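## 5. Laying the cloth cover on the Prullholm stand

Please read the whole section one time before you start. The work is easy, but step 4 is difficult to correct afterwards if the cloth was turned the wrong way.

You need:

- the cloth cover, washed and fully dry
- the Skarnero clip set (bag 103, 6 clips)
- a soft brush or a lint roller
- a clean table, larger than the cloth

**Note:** The cover in set 516 has no marked front. The side with the flatter hem is the outside.

### 5.1 Preparing the cloth

1. Put the cloth on the table with the outside up. Smooth it with your open hand from the middle to the edges.
2. Brush off dust and threads. A thread that stays under the cover makes a line which you will see later on the white panel side.
3. Find the long seam. It runs beside one edge of the cloth, and this edge must go to the right when you stand in front of the panel.
4. Check the hem. If it is curled, press it with a warm iron, without steam, and let it cool before you continue.

**Caution:** Do not iron the cloth when it is already on the stand. The panel is painted and the heat leaves a mark.

### 5.2 Laying and folding

1. Wipe the panel with a dry cloth. Do not use spray polish, the cover will slide on it.
2. Lift the cover by the two upper corners and hang it over the top of the stand. Leave the same length on both sides.
3. Close two clips at the top – only by hand, not with pliers.
4. Take the lower corner near the seam edge and fold it up one time, so that a small tab is made. The hem should be straight along the tab.
5. Hold the cloth just under the tab and pull it gently down. Small, soft wrinkles in the large surface are normal and they go away after one or two days.
6. Repeat on the other side, then close the remaining clips.

**Caution:** Pull only as much as the cloth gives by itself. If you feel resistance, open the nearest clip, move the cloth a little and close the clip again. The stitching can tear when it is pulled sideways.

### 5.3 If the cover does not lie well

- *The edge makes a bow to the outside.* The top clip sits too far to the middle. Move it by one clip width.
- *The tab opens again.* The fold was made against the hem. Open it, press the corner flat with your fingers and fold it again.
- *The panel can be seen under the cloth.* On the small Prullholm stand this is correct. On the large one, check that you did not take the small cover.

Spare covers and clips are sold by Plosex under the same set number. Before you order, measure the top of the stand from edge to edge, the old stands are 5 mm narrower.

### 5.4 Corner tab and reader remarks

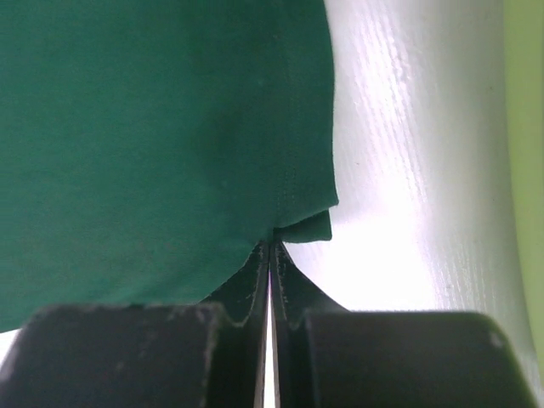

Remark from Chu: In step 4 of 5.2 I had much better luck folding the corner before I hung the cover up, with the cloth still on the table. The crease was sharper and it stayed closed. Please also write how often the clips should be changed, mine became weak after the second wash of the cover.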